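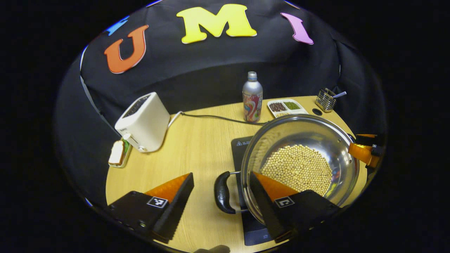 Section 2: Setting Up the Breakfast Table
Welcome to the best part of the Zatholm play kitchen guide! Once your backdrop is up, the table is where everything comes together, and there are so many ways to lay it out. We like a round table, with the white toaster on the left and its slots facing up, so little hands can reach it easily. Tall things, like a bottle with a screw cap, go toward the back. The divided dish looks great beside it with beans in two of the compartments!

1. Wipe the tabletop and let it dry.
2. Set the toaster down first and turn it at an angle.
3. Run the cord across the table behind the tall items.
4. Put the sandwich in front of the toaster.
5. Fill the divided dish, one kind of bean to each compartment. Go for different colors, it really livens up the table.
6. Stand the mesh utensil holder near the back edge.

Note: Foam letters stay up best when pinned at the top first. Tilt a few of them, it's more fun that way!

CAUTION: Dry beans are a choking hazard. Keep them away from children under 2.

CAUTION: Never plug in a toaster during play.

Pack the beans in a lidded jar when you finish. Section 3 covers the pots.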